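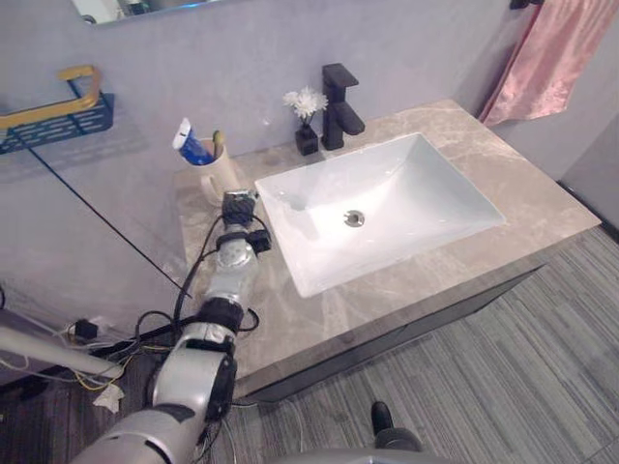

Home / Bath / Vanity Tops / Faucets / Small Things for Counters / Sale

Filed under: Bathroom, Countertop Sets, Stone & Black

The Barajas Vanity Top

A bathroom counter has one job, which is to hold a sink, and a second job it never applied for, which is to hold everything else you own. The Barajas was drawn up with both in mind. It's a rectangular stone top in a brown-grey marbled pattern with thin pale veins, and it comes with a white rectangular basin set into it and a matte black faucet standing behind.

We like the brown-grey for a practical reason. White counters show every hair. Black counters show every drop of water and, once that's dry, the memory of it. Brown-grey with veining shows very little, and a guest who stays under ten minutes will assume you wiped it down this morning. You may let them.

No two tops have the same veining. If you order two for a double bathroom, they will be cousins. Please don't write to us asking for twins. We've tried, and the quarry does not take requests.

The basin

White, rectangular, with a thin raised rim and smooth sides that slope down to a round metallic drain. The slope matters more than the shape. Flat-bottomed sinks look wonderful in a showroom, where no one has ever spit toothpaste into one. In a house they hold a shallow puddle with opinions. Ours runs downhill.

The rim is low enough to pass a sponge over and high enough to stop a rolling lip balm, most of the time.

The faucet

Sold with the set, or alone as the Ivia. It is squared off wherever a faucet can reasonably be squared off, with a flat lever on top and a thick spout below it. One lever does hot, cold and how much. The matte finish wants a soft cloth and plain soapy water. It does not want scouring powder, vinegar, or the green side of anything. Customers who use the green side send us photographs, and the photographs are sad.

If your water is hard, dry the faucet at night. We know you won't. Once a week is fine.

The small things

The vase and the cup are not included, and this is the question we get most. The vase is the Fidora, small and black, with a squarish body and a narrower neck. A wide-mouthed vase needs a whole bouquet to look like anything, and a narrow one looks finished with a few stems. White flowers with skinny petals do well in it. So does parsley, if it comes to that.

The cup is a cream-colored cup with a handle. Any cup with a handle will do. We sell a very nice toothbrush holder with separate holes and a removable base, and everyone in this office keeps their toothpaste in a mug.

Fitting it

The top needs a cabinet or brackets rated for stone and a wall that is more or less flat. It takes two people to lift, three if one of them is the kind who directs. Dry-fit it before you open the sealant. Leave the sealant alone overnight, then seal the stone itself with the bottle in the box and do it again every August, or whenever you next find the bottle.

Goes well with pale walls. We had a lavender-grey in mind when we picked the stone, and it has since looked fine with plain white, a dull green, and one orange we were asked not to discuss.

Prices

Barajas top with basin and Ivia faucet: $2,489
Ivia faucet alone: $538
Cutting to a custom length: add $600

Lead time is around 3 weeks, longer for custom cuts. Delivery is to the curb. The stairs are between you and your friends.

Made and sold by Hellolel. Stone samples are free, and you may keep them. Most people use theirs as a coaster.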